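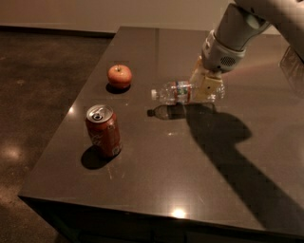 Every spring my inbox fills up with calls for entries, and every spring somebody in my writing group asks which of them are worth the money. My answer has gotten shorter over the years. Most of them aren't.

I should say where I'm coming from. I have been sending out short stories since my kids were in diapers, and I've placed a respectable handful. I have also paid a lot of entry fees. In April I sat down with my bank statements and added up what I'd spent on contests since I started keeping track, and the total was 1071 dollars. What I won in that time was a single second prize, 110 dollars, from a contest run by a small press called Lowther that has since quit publishing fiction.

The usual defense of the fee is that it pays the readers. I used to repeat this myself. Then I read for one. The Savivico Prize took me on as a first-round reader two years running, and I got a box of manuscripts, a score sheet and a thank-you card. I didn't mind, because I had said yes knowing the terms, but I do mind hearing that entrants are covering my wages. The final judge got paid. The website presumably got paid for. Where the rest went I have no idea, and when I asked I was told it "supported the program."

Perhaps it did. Some of these places run a magazine or a reading series off the back of the contest, and if they'd say so plainly on the entry page I would have a lot less to complain about. A writer might well choose to chip in for a magazine she likes. What bothers me is the way the whole thing is sold as an opportunity. The language is always the same: get your work in front of a distinguished judge, launch your career. The distinguished judge sees maybe a dozen stories out of the pile. The rest are seen by people like me, at the kitchen table, after work, with the score sheet.

And then there is the "every entrant receives feedback" kind. The Nernau contest charged me an extra fee for a critique, and I got back two paragraphs, one of which praised a character who isn't in my story. I wrote to them and they sent a second critique, which was worse.

Perihan Kaplan, who has been in our group longer than I have and has sold more stories than the rest of us put together, thinks I'm sour about this. Her argument is that a deadline is worth paying for. She says she would never have finished half of what she's written without a date on the calendar and money already out of her account, and that people spend more than that on a gym. I can't really fault her on the facts. She does finish things. But she could get the same deadline free from any magazine with a reading window, and she admits that the stories she sold mostly went to magazines.

Her other argument is harder to wave off. She says a prize on your cover letter gets you read more carefully. I've heard editors say so and I've heard other editors say they skip the bio until they've read the story. I suspect both are telling the truth as they see it. What I doubt is that a prize they haven't heard of helps with either kind - and most of us are entering prizes that nobody outside the mailing list has heard of.

The one that set me off this time is Utden, a new outfit with a handsome website and a top prize of 50 dollars. You can enter as many times as you like, paying each time. There is no judge named and no mention of when the winners will be announced. Three people in my group had already entered by the time we met. They are smart people who would laugh at a raffle with those terms.

So what do I tell the person who asks? I tell her to find out who read for it last year and who won. I tell her to look up the winning story and see whether she'd have been glad to read it anywhere else. If the past winners aren't posted, she should keep her money. If the rules claim any rights to stories that don't win, same thing, and she might warn a friend.

Otherwise, send to the magazines. They will turn you down too, often slowly, and a few will never write back at all. I had one story out for the better part of a year before the editor took it, and she asked for a new ending first. She was right about the ending. It cost me a stamp.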